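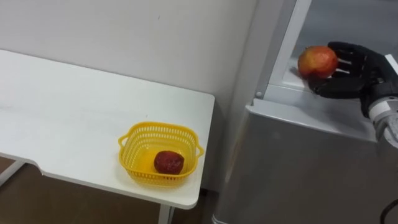
How to keep a fruit basket going (and use up the last apple)

Tuesday, June 2, 2026

I grew up in a house with a big china fruit bowl, the sort that was always piled high for visitors and always had something soft and brown hiding at the bottom. My mother would tip it out once a fortnight and we'd all groan. So when I set up my own kitchen I was determined to do better, and it took me a good many years and a fair amount of wasted fruit to work out a routine that I can keep to without thinking. I'm setting it down because my nephew has just moved into his first flat and keeps ringing me up about pears.

Choosing something to put the fruit in

A plastic basket with slots in the sides is hard to beat, and you needn't spend much. Air can get at the fruit from all round, you can see what's in there from across the room, and when something leaks you can put the whole thing under the tap. The yellow one is my favourite because I'm cheered up by it in the mornings, and dark fruit shows up so well against it. Two little handles are a great help too if, like me, you're forever moving it to make space for the chopping board.

Look for a wide, flat floor. Deep baskets tempt you to stack, and stacked fruit bruises. If yours has rough bits of plastic left along the slots, rub them down with a nail file before you use it.

Where to stand it

On the table is fine, so long as the sun doesn't fall on it for half the day. Mine is on a plain white table near the fridge, and I like having the two close together, as you'll see when we get to the sorting. Don't stand fruit on top of the fridge or hard up against the side of one if it feels warm there. Keep it away from the hob and the kettle as well.

The weekly sort

I do this the evening before I shop. You'll want a damp cloth, a clean tea towel and a bowl.

1. Lift everything out on to the tea towel. Go gently, and don't tip.

2. Wash the basket in warm water with a drop of washing-up liquid. I use an old toothbrush for the slots - a cloth will never get into the corners. Rinse it, shake it over the sink and stand it on its side to dry.

3. Wipe the table where the basket stands. Sticky rings are what bring the fruit flies in.

4. Pick up each piece of fruit and feel it. Anything firm goes back in the basket. Anything ripe that you won't eat by tomorrow goes in the fridge (not bananas, unless you don't mind them turning black). Anything wrinkled or slightly soft goes in the bowl for cooking. Anything mouldy goes straight out to the compost.

5. Put the older fruit back first, and when the new shopping comes home, set it to the other side. I go left for old and right for new.

Leave a bit of room round everything. A basket with space in it looks rather bare when you've been brought up on heaped bowls, but the fruit keeps far better and people do help themselves more readily when they don't have to dig.

A word about apples

Apples ripen whatever is sitting beside them, so keep them apart from bananas and pears unless you're trying to hurry something along. For storing more than a handful, the salad drawer is the best place by a long way. I only keep out what we'll eat in the week. By December, when the good eating apples have been picked for a while, I'm down to putting out one or two at a time.

A wrinkled skin doesn't mean an apple is finished. It has lost some water and it'll be disappointing to bite into, but it may well be sweet and perfectly good for cooking. Cut it in half and have a look. If the flesh is pale and smells as it should, carry on. If it's brown right through or smells of cider, give it up. Cut away small bruises, but throw out any apple with mould on it.

Using up the last one

My neighbour Lautaro Troncoso taught me this one over the garden wall, and I make it whenever we're down to a single apple and there are raisins in the cupboard. It does for one hungry person, or two if you're having porridge as well.

Core and slice the apple, leaving the skin on if it isn't too tough. Melt a knob of butter in a small pan, add the slices and let them sit for a couple of minutes without stirring. Put in a tablespoon of raisins, a teaspoon of brown sugar, a pinch of cinnamon and 60 ml of water. Cover and cook on a low heat for about 10 minutes, until a knife goes through easily. Take the lid off at the end if there's a lot of liquid, and let it bubble down.

If you've gathered a whole bowlful from the sort, 400 g of prepared apple wants four tablespoons of raisins and the same small amount of water, with sugar to taste. It takes a little longer and keeps for two days in the fridge, covered. I have it cold with plain yoghurt.

If the flies have already found you

Put an inch of cider vinegar in a jam jar with a drop of washing-up liquid, and leave it beside the basket overnight. Empty it in the morning and do the same again the next evening. Check the recycling too, and the bottom of the bread bin.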